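Park factors for a league with no fences

I spent most of June on a problem that sounded like a weekend's work: a park factor for each field in our county amateur baseball league. We play a 2 month schedule on fields that have almost nothing in common. Strickland has a real outfield fence. Warkotcombe has a rope on one side and a hedge on the other. Turkeck has no barrier at all in left, and a ball that gets past the fielder there keeps going until it reaches the parking lot.

A park factor is a simple ratio in its basic form. You take the runs scored by both teams per game at a given field, and divide by the runs scored per game by the same home team and its opponents everywhere else. A result of 1.00 means the field is neutral. Above that helps hitters, below that helps pitchers. The home team's own quality mostly cancels, as it appears on both sides of the division.

The first trouble is that our home teams are not fixed. Hosa played its home games at Strickland until the drainage work started and then moved to Warkotcombe for the rest of the schedule. If you group by team, you blend two fields into one number. If you group by field, you lose the matched comparison. I went with grouping by field and then adjusting for who was playing, which means fitting a run value for every team's offense, every team's pitching and every field at the same time.

That is a regression with a lot of columns and not many rows. I had 123 games with usable box scores over several seasons. Usable means that the line score adds up to the final score, both lineups are present, and the field is written down. The last condition threw out more games than the other two together. Scorekeepers write "home" in the location box.

Murray Melnyk keeps the old scorebooks in his basement and let me go through all of them. His own scoring is very good. He marks hit location on every ball in play, with a small number for depth, and that turned out to be the most useful thing in the whole collection. From his books alone I have 439 fly balls with a location I would trust. I typed them in over a couple of weeks, mostly after 9 p.m., and made the usual errors with left and right on the opposite-handed hitters.

The fly balls let me look at a different question from the runs. Runs are noisy. One bad inning with two walks and a dropped throw can move the average at a field that has hosted few games. Fly balls are a cleaner signal, and you can ask what share of them became extra bases at each field, separately for left, center and right.

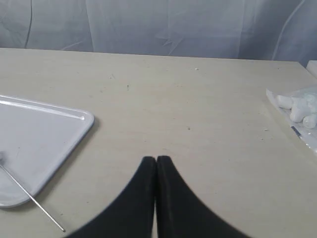

At Turkeck the answer in left field is what anyone who has played there would expect. Balls hit deep to left go for extra bases far more often than they do to right. What I had not expected was the size of the drop in singles. Left fielders at Turkeck play very deep, and I had assumed that would give up a lot of short hits in front of them. It does, but the shortstops have learned to go back on everything, and the third basemen too, so many of those short flies get caught. The net effect on runs is smaller than the effect on triples.

Warkotcombe is harder to read. The rope is treated as a ground-rule double if the ball rolls under it, and the hedge is in play. The ground rules sheet has changed at least once. Raymonde Petrenko umpired there for years and told me that in the older version a ball stuck in the hedge was also two bases, with the fielder required to raise both hands. Under the newer version the fielder has to dig it out. I can't tell from the scorebooks when the change was made, so I have treated the right field numbers at Warkotcombe as a single period and put a note next to them. I don't like doing that. Splitting on a guess would be worse.

With so few games, the raw factors are too spread out to believe. Strickland came out at 0.84 and Turkeck at 1.27, and I would not defend either of those in public. The standard fix is to pull each factor toward 1.00 by an amount that depends on the number of games behind it. I used a ridge penalty in the regression and picked its size by leaving out one season at a time and checking how well the rest predicted it. After that, Strickland is 0.93 and Turkeck is 1.11. Warkotcombe sits at 1.02, close enough to neutral that I would call it neutral.

To get a sense of the uncertainty I resampled whole games, with replacement, and refit everything 3000 times. Sampling whole games matters. If you sample innings you break the link between a tired pitcher in the fifth and the mess in the sixth, and the intervals come out too narrow. The interval for Turkeck stays above 1.00 in most of the refits. The one for Strickland crosses it often enough that I would only say it leans toward pitchers.

There are a few things the model leaves out. Wind is one. Strickland gets a cross wind in the evening that holds up balls to right, and none of the books record start times in a consistent way. Bat rules are another. The league allowed composite bats for part of the period and then did not, and the change applied everywhere at once, so it should not bias one field against another unless the schedule was lopsided in those years. I checked, and it was slightly lopsided toward Turkeck in the composite years. I added a season term to absorb that. It moved the Turkeck factor down by 0.02.

I also tried a separate factor for left-handed hitters and gave up. There are not enough of them, and two of the best ones played for Hosa the whole time — so the term for lefties and the term for Hosa's offense were chasing the same runs.

The practical use of all this is limited. A hitter who played most of his games at Turkeck should have his slugging marked down a little when compared with one from Strickland, and the order of last year's top hitters changes in two places when you do it. The pitching list changes more. I will put up the adjusted tables once I have gone back through the Warkotcombe books for the right field numbers, and if you have a copy of the old ground rules sheet with a year on it, please send it.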